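Kastley Project > Gallery > The Bottle Week

Woltthorpe Robotics Club, bench notes and pictures
Posted by Gilang Subramaniam in January

Kastley is our secondhand arm, and tidying a table is the job we've been trying to teach it. We hold a gripper in one hand, do the chore ourselves, and feed the recordings to a program that is supposed to pick up the habit. The chore in this set was the water bottle: take hold, lift, move, put down, let go. Kastley learned four of those five very nicely. The gallery is short and the notes are long, which tells you how the week went.

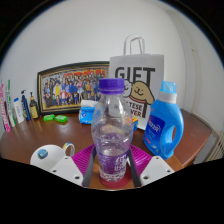
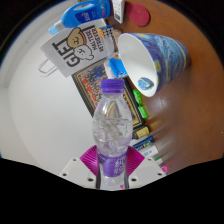
Hand-held gripper on the water bottle with the purple cap. The GIFT bag and the blue detergent bottle are behind it in both.

Click either picture for the large version. Notes follow, in the order I found them in the notebook, which is mostly the order they happened.

The task

We recorded 106 demonstrations, split between me and Chrysanthi Karras. She is left-handed and I'm not, so the program had the benefit of seeing the chore done from both sides and, I suspect, in two different moods. The table was left cluttered on purpose. A robot that can only find a bottle on a bare table is a robot that has never met anybody's table.

Gripping the bottle low was Chrysanthi's rule. Hold a thin plastic bottle high up, where there's mostly air in it, and it buckles. Hold it down by the label and it behaves. I'd like it recorded that she was right, as she has already recorded it herself, in capitals, on the first page of the notebook.

The fault

On the first run Kastley came down over the bottle, closed on it, lifted, carried it across and set it down. It was beautiful. There was some clapping. Then the arm began to rise for its trip home with the bottle still in its grip, got to a decent height, and opened its fingers.

The bottle landed on its side and rolled off the table. The arm parked itself with what I can only call composure.

We assumed a fluke and ran it again. Same thing: perfect placement, a slight pause as if for applause, up, open, bang. By the third run we had moved the laptop. By the fifth we had moved ourselves.

The log for that evening, copied out as written:

7:10 p.m. Run 1. Placed OK. Took it back. Dropped it.
7:14 Run 2. Same.
7:21 Run 3. Same, but higher.
7:30 Run 4. Slowed the arm to half speed. Dropped it from half as high. Interesting??
7:42 Run 5. Full speed, new bottle. Same. Cap held, thank goodness.
7:55 Run 6. Chrysanthi pressed the stop button as it began to rise. Arm stopped. Fingers opened anyway.
7:56 Everyone away from the table. No more runs tonight.

That "Interesting??" is mine, and if I'd followed it up on the spot we would have saved ourselves several evenings. I went to get a sandwich instead.

The part that wasn't funny

Run 6 is the reason there's a page here at all. A robot that drops plastic bottles is a nuisance and a wet floor. A robot whose fingers go on moving after somebody has pressed the red button is a different matter, and we'd been leaning over that table all evening on the assumption that red meant stop.

Our stop button cuts the arm. It has always cut the arm, and we test it every session. What we hadn't taken in was that the gripper runs on its own small controller, a Prirnoseck board that came with the fingers, and that this board was powered from a separate supply plugged in behind the bench. Press the button and the arm froze. The Prirnoseck board, having heard nothing about any emergency, carried on with the last thing it had been told to do.

In our case the last thing was "open," and the damage was one bottle. It could equally have been "close," with a hand in the way. The fingers can push with up to 50 newtons, enough to make you say something unsuitable for a club gallery.

So for the next two sessions there was no running at all. Gilang (me) crawled behind the bench with a flashlight and traced every cable to its plug. Two of them went to nothing. One went to the fish tank timer from a project before my time. And one went to the gripper, straight past the stop circuit, tidily cable-tied by someone who'd clearly taken pride in it. I believe that was also me.

Finding the late release

With the power sorted out, we still had an arm that wouldn't let go on time. Theories, with who held them:

Static cling (me, withdrawn).
The fingers are sticky (me, withdrawn after cleaning them).
The program thinks the chore is "lift the bottle twice" (Chrysanthi, who never really believed it).
The recordings are out of step with themselves (Chrysanthi, correct).

Each recording has two parts: the video from the camera on the hand-held gripper, and a stream of numbers saying how far open the fingers are. They're meant to line up. The video of the fingers opening should sit at the same moment as the numbers going up. Chrysanthi put one recording on the screen with the numbers drawn underneath and stepped through it a frame at a time while I held the notebook and looked useful.

The hand let go of the bottle. The numbers said it was still holding. She stepped on. The hand moved away. The numbers said it was still holding. She stepped on again, with the hand well clear by now, and the numbers finally agreed that, yes, fine, it had let go.

The numbers were late. In 59 of the recordings they were late by enough to matter, and in the rest they were fine. The program had been shown two versions of the chore and had gone with the one in which you put a bottle down, start to leave, and release it on the way up. You can't fault it as a student. It copied exactly what was on the board.

Run 4 makes sense now as well. The delay was a fixed length of time, so at half speed the arm had only got half as far up when the fingers opened. It was sitting there in the log with two question marks after it.

Why some and not the others

Cable. It's always a cable, and when it isn't, it's a connector, and that's a cable in a hat. We have two leads for the hand-held gripper. With the black lead everything is in time. The gray lead goes through a cheap adapter, and the adapter stores up readings and sends them along in a lump whenever it feels ready. Everyone had been using whichever lead was on top of the drawer.

The gray lead now lives in a jar marked DO NOT. The adapter is in the trash, where it's presumably still sending.

What we changed

The gripper supply now goes through the same stop circuit as the arm. Press the button and both go dead. The fingers stay where they are and can be pushed apart by hand; we checked that with a cardboard tube between them before anyone offered a finger.

The stop test at the start of a session is now done with the gripper moving. Before, we did it with the arm waving about and the gripper sitting still, which proved that a thing that wasn't moving could go on not moving.

There's a tape line on the floor, 3 feet out from the table edge. While the arm is live you stay behind it. If a bottle rolls off, it rolls off. Let it.

Every recording starts with two quick open-and-close taps of the fingers in view of the camera. A small script looks for the taps in the video and in the numbers and refuses the recording if they don't match. It has so far refused one of mine, on the grounds that I'd forgotten to do the taps.

We also threw out the bad recordings. I was for shifting the numbers back into place and keeping them. Chrysanthi pointed out that the adapter wasn't late by the same amount each time, and that I'd be guessing, and then she handed me the gripper and a bottle. We re-recorded over two evenings. My forearm has opinions.

Where it stands

Kastley now puts the bottle down and opens its fingers before it leaves, like a guest who's been told. It still knocks small things aside on the way in, and it has a fondness for approaching from the left that I put down to Chrysanthi. The next chore is a mug, and we're going to do that one with a mug that has no sentimental value. Donations can be left on the shelf by the door, handle intact please.

The old arm controller from Stamatopoulos is still for sale, by the way. It works. It has a stop button of its own, and you should find out what it's connected to.

Comments (4)

fernhill_dave: We had the same kind of thing with a conveyor. Big red button, stopped the belt, didn't stop the paddle. Found out the hard way with a box of eggs.

Chrysanthi Karras: For the record, I thought "lift the bottle twice" was quite a good theory and I'd have defended it if anyone had asked.

mo_in_the_annex: What became of the fish tank timer?

Gilang Subramaniam: Unplugged. The hallway light has stopped coming on at night, so I may be plugging it back in.

Back to Gallery | Next set: The Mug, Part One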